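Inicio | Noticias | Defensa | Espacio aéreo | Contacto

Lista de inspección previa: polígono costero de Droltilberg
Revisión: 2012-10-04

1. Aviso a navegantes aéreos (NOTAM) publicado y vigente. CONFORME.
Comentario: la versión de agosto citaba un techo erróneo; sustituida.

2. Balizas de límite marítimo, sectores norte y sur. CONFORME CON OBSERVACIÓN.
Comentario: la baliza sur emite con retardo de 2 segundos. Admisible para tiro diurno.

3. Enlace de voz con el centro de control de Plirnow. CONFORME.
Comentario: canal primario y reserva probados. Falta rotular el segundo.

4. Radar de vigilancia Wesora. NO CONFORME.
Comentario: pérdida de traza por debajo de 1000 pies — no se autoriza fuego real hasta repetir la calibración.

5. Exclusión de pesqueros. PENDIENTE.
Comentario: la patrullera Mac Giolla debe confirmar zona despejada a 5 millas antes de cada serie.

6. Extintores y botiquín del puesto de mando. CONFORME.

7. Alojamiento del personal de guardia. CONFORME.
Comentario: salida de emergencia señalizada.

Resultado: apto solo para ejercicios sin munición.

Comentarios de lectores
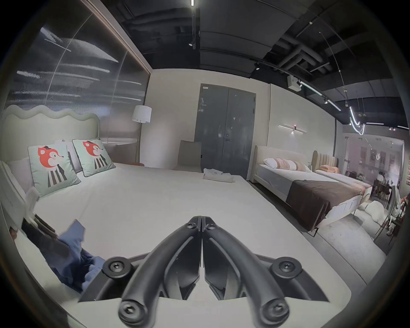 Droltilberg_sur: en el punto 5 falta indicar quién avisa a los pesqueros que salen antes del amanecer. En agosto el aviso por radio llegó con los barcos ya dentro de la zona.

Anónimo: ¿se publicará la nueva calibración del radar?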